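Print this page | E-mail this article

4.2 Storage and recovery of episode records

Episode records are held in Galaris, a document store deployed as a replica set of three members on the Avurwood cluster. Each member runs in its own container and keeps its data on a separate volume, so that a restarted container returns to the same files. Metadata and image references are written together in one document; the images themselves are kept in object storage.

We tested recovery by stopping the primary member during a sustained write load. The test was repeated six times. In two of these runs the election was delayed because the remaining members held out-of-date host names. The fault was traced to the name cache in Gbeho, the service layer, and was removed by shortening the time for which entries are kept. No acknowledged write was lost in any run.

Read requests were served by the secondary members throughout.

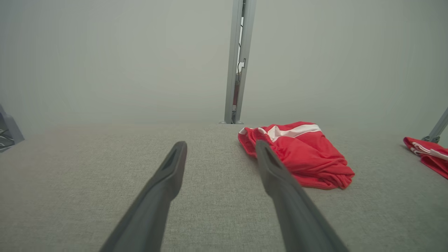

Figure 2. Wrist camera image: gripper fingers and red garment on a light grey fabric surface.

Backups are taken by Tornenora every Sunday and restored to a separate namespace, where document totals are compared with those of the live set. Index builds are excluded from the recovery times reported in Section 5.

We use cookies to improve your visit. Accept | Manage settings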